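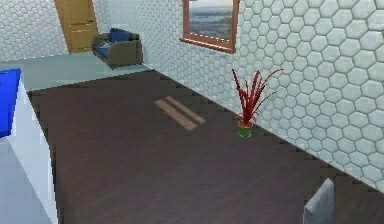 The January revision of the Dundirville housing cost series is the part of the release I would leave out of any inflation estimate for now. The bureau changed the rent sample and the weights in the same month, and the bridging factor it published covers the weights only. If you plot the revised rent index next to the old one, the join has jagged, stair-stepped notches, much like the border between the dark wood floor and the tiled wall, where a smooth line was expected. Each step falls on a month when a batch of new leases entered the sample. I read that as a sampling effect and would not treat it as a price movement.

On 2021-07-10, Josiane Picard wrote:
> I have compared the two versions of the rent index and the gap does
> not close after the changeover. The old sample had 1,111 dwellings.
> The new one has 1,000, of which 156 were not in the old sample at
> all. Does anyone know whether the new dwellings were linked in at
> their own level or at the mean of the district? The technical note
> is silent on this. Hugo says Lorard uses the published series as is
> for its lease adjustments, so the answer matters outside this list.

Josiane,

They were linked in at the district mean. Yurii Stetsiuk asked the bureau the same question in the spring and was sent a short reply, which he forwarded to me. The relevant sentence says that a dwelling with no prior rent is given the average for its district in the month before entry. For districts with few leases this is a poor method. A new flat usually rents above the average, so its first observed rent shows up as an increase that no tenant has paid.

The size of the effect depends on the district. In Guillot, where only 8 dwellings were priced before the change, one new lease can move the district figure visibly. In the center of town it hardly matters.

Two possible treatments:

1. Drop the new dwellings until each has two observed rents, then chain them in on the second. This costs a few months of coverage but leaves no jump at entry.

2. Keep them and impute the missing earlier rent from size and year of construction. Peiyu Luo has done this with the Javlow data. Her result lies between the old and the revised series, closer to the old.

I prefer the first. The second needs a model, and the year of construction is missing for many of the older buildings.

As for Lorard, a lease adjustment clause normally names the published index, so the firm is bound to it whatever we think of the linking. Hugo Maillard would know whether their contracts have a clause for revised figures. Some refer to the index as first published – in that case the revision has no effect on them.

I can post Yurii's forwarded note if he agrees.

Didier Ferrand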